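Do you really need a special oil for a wooden table?

Every spring the shops fill up with bottles promising to feed, nourish and revive your table. I have my doubts. Wood is dead and doesn't eat anything. What a finish does is slow down water and grease, and plain linseed oil managed that long before Grundard put theirs in a fancy tin.

I tried the Grundard in March on one half of a pine top and cheap oil on the other. After 10 days of tea mugs I couldn't tell which was which.
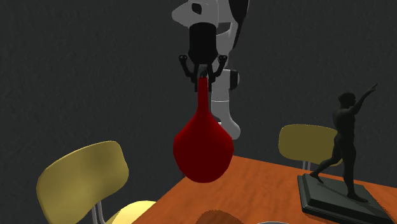 Words: Elango Mudaliar | Home tips | April 2024

If you do oil, use less than the label says. Two thin coats, wiped off well, and leave a night between them. Lay the rags out flat outdoors to dry, as oily ones in a heap can catch fire - that warning I do believe.

For white rings, try a warm iron over a tea towel before buying a ring remover. It works on some, not all. Lemon juice I'd skip altogether. Mine left a pale patch I had to sand out.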